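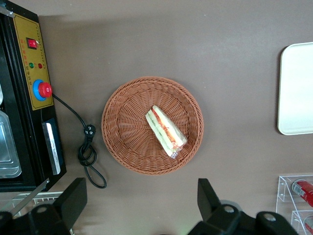
Issue 159, page 18

Roman Ostrowski has sold lunches in Clistow since July. He wraps the sandwiches himself and puts them out in woven baskets, which he buys from a market stall in Fistville.

"People want to see the filling," he says. "If the cut side is hidden they walk past." He cuts everything into triangles and seals the packs by machine. A sealed sandwich stays on sale until closing and is then thrown away.

On a good day he sells 80 of them. The sweets and boxed goods go on a clear stepped stand, with chocolate bars on the top shelf. He tried them lower down for a month and sold fewer. "They were behind the boxes – you couldn't read them."

The stand was his one large expense after the rent. He looked at a plain shelf first, but it took up half the table.

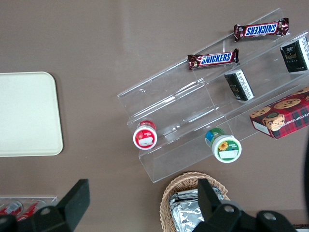

Bjartur Stougaard would put the sandwiches on the steps and the chocolate in the basket, and has told him so more than once. "Bars look after themselves," he says.

Ostrowski has thought about it. "The steps are too narrow for a sandwich. It would tip." He plans to buy a second basket before winter.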